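In praise of the pale table

I have been told more than once that I get too excited about tables. Fine. I have eaten, worked, argued and filled out tax forms at a lot of them, and I've come around to a firm opinion: if you are buying one table for a room where people will do everything, get it in light wood, get it matte, and then leave the thing alone. No cloth, no glass sheet, no runner down the middle. Just wood!

My old one was nearly black, a Gallari model that looked wonderful in the store and cost me $460, and I spent six years wiping it. Every crumb showed. Every glass left a ring you could see from the hallway. Worse, it drank the light. By four in the afternoon in March I had a lamp on so I could read my own handwriting, in a room with two windows.

A pale table does the opposite. It hands the light back to you, softly, with no glare if the finish is dull enough, and whatever you put down on it is suddenly easy to see. Screws, pills, puzzle pieces, the one earring. (I used to lose pens on the black one. Black pens, sure, but still.) And then there's the grain, which I could go on about all day. Straight lines for a while, and then a wave comes through for no reason you can see, because a tree did something odd a long time ago and someone sliced through it at just the right spot. You get that for free, every morning, with your toast.

The complaint I always hear is marks. Pale wood shows pencil, it shows smudges, it shows where somebody leaned a bike wheel on it. Yes it does, and I think that's fine. A faint gray mark on light wood is a quiet thing. You stop noticing it by Wednesday, and if you do care, a little patience with a soft eraser will often do the job. I would take a few smudges over a plastic cover that sticks to my forearms in summer. 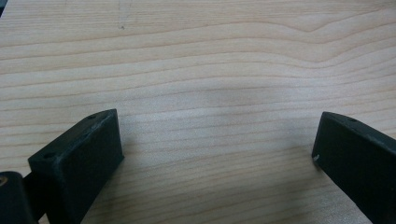
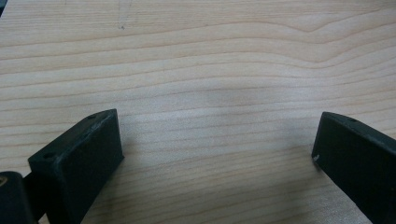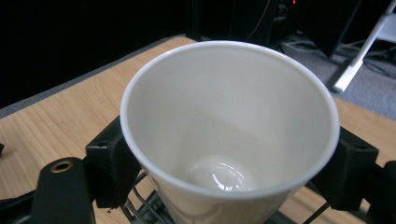
Chiharu Nishimura read a draft of this and disagreed with nearly all of it, saying that I have clearly never lived with small children and grape juice, and that an oilcloth from Hayat saved both her table and her temper. She also thinks bare wood is noisy, every cup and fork announcing itself, and that a cloth makes a meal feel like a meal.

The noise I'll give her. The juice I'd answer with a decent coat of hardwax oil and a rag kept close by, which is what my sister has done through three kids, and her table looks terrific, dents and all. As for a cloth making it a meal, I think the food does that! Put it on for birthdays if you like. Then take it off the next day and let people spread out their stuff again.

One piece of practical advice, if you're shopping. Take something plain and white with you, a mug or a paper cup, and set it on the table in the showroom. On an orange varnish it looks cheap. On pale matte wood even a paper cup looks like somebody meant it to be there. I did this in front of a very patient salesperson at Clallholm, up and down two aisles, and went home with the third one I tried. I've had it 30 months now and I still run my hand over it when I walk past.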